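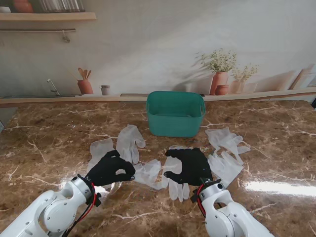
Brauner Marmor mit cremefarbenen und weißen Adern, rechts spiegelt sich ein heller Lichtstreifen.

Matte Flecken auf poliertem Marmor selbst ausbessern

So, jetzt endlich die Anleitung, nach der ihr in den Kommentaren zum Küchenbeitrag gefragt habt! Es geht um diese stumpfen Ringe und Tropfen, die auf poliertem Marmor bleiben, wenn Zitrone, Wein oder Essig draufkommt. Bei mir war es ein Glas Limonade, das über Nacht auf dem Esstisch stand. Am Morgen: ein kreisrunder, matter Abdruck, mitten auf der Platte. Ich habe eine halbe Stunde daran herumgewischt, bis ich kapiert habe, dass da gar kein Schmutz ist. Die Säure löst den Kalk im Stein an und die Politur ist an der Stelle einfach weg.

Erst mal testen, was ihr überhaupt habt. Licht aus, Taschenlampe ganz flach über die Platte halten und schräg draufschauen. Ist die Stelle dunkler als der Rest und glänzt trotzdem, dann ist etwas eingezogen (meistens Öl oder Kaffee), dafür weiter unten der Abschnitt mit der Paste. Ist sie stumpf, habt ihr eine Verätzung und könnt gleich loslegen.

Was ich benutze:
Poliervlies von Clekness, das feinste
Nassschleifpapier, Körnung 4000
Marmorpolierpulver
Sprühflasche mit Wasser
2 saubere Baumwolltücher
Malerkrepp
neutrale Steinseife, ich nehme die von Tevo

Die Platte mit Steinseife abwaschen und gut trocknen lassen. Dann klebe ich die Stelle großzügig mit Krepp ab, damit ich beim Reiben nicht immer weiter nach außen wandere. Das passiert schneller, als man denkt.

Bei ganz leichten Flecken reicht das Polierpulver. Einen Teelöffel auf die Stelle geben, mit Wasser zu einem cremigen Brei anrühren und mit dem Vlies kreisen. Druck ja, aber mit der flachen Hand, nie mit der Fingerspitze (sonst habt ihr hinterher eine kleine Delle, die man im Gegenlicht sieht, fragt nicht). Nach ein paar Minuten wird der Brei zäher, dann noch mal kurz sprühen und weitermachen. Zwischendurch abwischen und schauen.

Fühlt ihr mit dem Fingernagel eine Kante, geht es mit dem Schleifpapier los. Immer nass! Kleine Kreise, wenig Druck, viel Wasser, und das Papier öfter ausspülen. Wenn die Stelle gleichmäßig seidig aussieht, kommt das Pulver wie oben. Bei tiefen Kratzern würde ich die Finger davon lassen und jemanden anrufen, der das beruflich macht.

Zum Eingezogenen: Natron und Wasser zu einer dicken Paste rühren, fingerdick auftragen, Frischhaltefolie drüber, ringsum festkleben und einen Tag liegen lassen. Dann Folie ab, Paste ganz durchtrocknen lassen und mit einem Holzspatel runterholen. Bei meinem Ölfleck neben dem Herd brauchte es zwei Durchgänge.

Am Schluss gehört eine Imprägnierung drauf. Ich habe lange die von Fukport genommen und bin dann bei Vītola gelandet, die stinkt weniger. Dünn auftragen, nach Packungsangabe einziehen lassen, Reste sofort auspolieren. Bitte vorher an einer versteckten Ecke probieren, gerade dunkle Steine können dabei etwas nachdunkeln. Und damit keine falsche Hoffnung aufkommt: Gegen Säure schützt das kaum. Es verschafft euch Zeit bei Öl und Kaffee, Zitronensaft frisst sich trotzdem in die Politur.

Im Alltag wische ich mit lauwarmem Wasser und einem Spritzer Steinseife und trockne nach. Essigreiniger, Entkalker und Scheuermilch haben auf Marmor nichts verloren. Untersetzer stehen jetzt bei uns auf dem Tisch, auch wenn ich sie hässlich finde.

Nachtrag: Rachid El Ouafi hat mir geschrieben, dass er das Pulver auf seiner Fensterbank mit einem Filzaufsatz am Akkuschrauber verarbeitet, auf kleinster Stufe und mit reichlich Wasser. Ich habe es an einem Reststück probiert, es geht deutlich flotter, spritzt aber bis an die Wand. Also vorher abdecken!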